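Home Reviews Kitchen Deals About

Vimard maple cutting board, 8 months in
February — by the Gristville kitchen desk

We use cookies to remember your settings. Accept / Manage

Quick one, because I keep getting asked. Bought the Vimard board with my own money to replace a Tadine that split down the middle after 2 winters. Maple again. Bigger, heavier, paler.

First impressions: good. Came flat. Sanded nicely on top, a little rough underneath, which I fixed with 100 grit and some patience. Smelled like a lumber yard for a week. Oiled it twice before any knife went near it and I'd do the same again.

Looks are a matter of taste. It's strips, not one slab, and the color isn't even. Some people hate that. I like it — my old board was so uniform it looked fake. 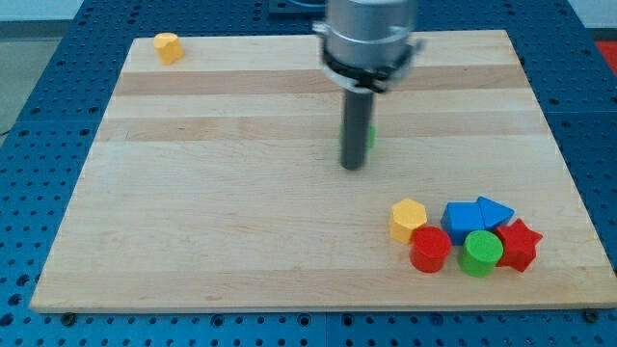
Maple in strips, two wide darker bands on one half and plainer tan on the other.

Cutting on it is the best part. Soft enough that my knives stay happy, firm enough that it doesn't feel mushy under a cleaver. Onions, bread, a whole chicken, no complaints. It does mark. Light scratches show up fast on pale wood and you either live with it or sand now and then. I live with it.

Bad stuff. No feet, so it slides on a smooth counter. Damp towel underneath, problem solved, but at this price I shoudn't need a towel. No juice groove either. Roast day is messy. And it's a pain to wash in a small sink, I end up doing one end and then the other and soaking my sleeves.

Beets stain. Lemon and salt got most of it out.

Compared with the Amano I borrowed last summer: the Amano has handles and is easier to lift, but it's thinner and it warped a bit on me. Vimard hasn't moved. I dry it standing up, never flat, and oil it every month or when I rememeber.

Would buy again, maybe one size down.

Get our newsletter. Enter your email Sign up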